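家の片づけ、6月からの記録（連投します）

1/ 実家の物置を空にすることになった。期限は年内。通えるのは月2回だけなので、少しずつ進めている。

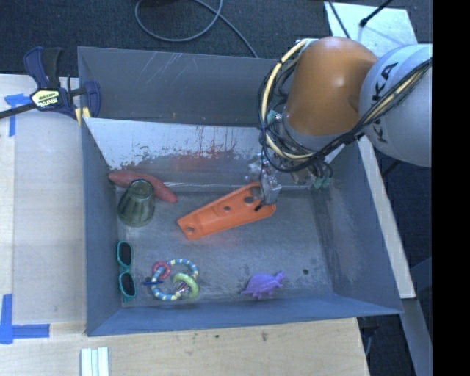 2/ 最初にやったのは仕分けではなく採寸。棚板の幅が105センチあって、そのままでは車に載らないと分かった。のこぎりを買い足した。

3/ 金属類はBarkmontの持ち込み窓口へ。受付は平日の午前のみ。ネジや蝶番は外さなくてもよかったが、電池が残っていると受け取ってもらえない。

4/ 前回の持ち込みはおよそ19キロ。買い取り額は378円だった。ガソリン代には届かないが、処分料を払うよりはいい。

5/ 食器はWaneoに出品。箱なしの皿は動きが遅い。湯のみは5客そろいで出したらその日のうちに決まった。送料は先に調べておくこと。同じ重さでも箱の大きさで変わる。

6/ 困っているのは古い布団と、父の釣り道具。布団は粗大ごみの予約が来月まで埋まっている。釣り竿は兄が見たいと言うので保留。

7/ 書類は別の箱に入れて家に持ち帰った。保証書はほとんど期限切れ。土地の境界の図面が出てきたので、これは原本のまま取っておく。

8/ 次回は奥の棚。軍手とゴミ袋を補充してから行く。続きはまた書きます。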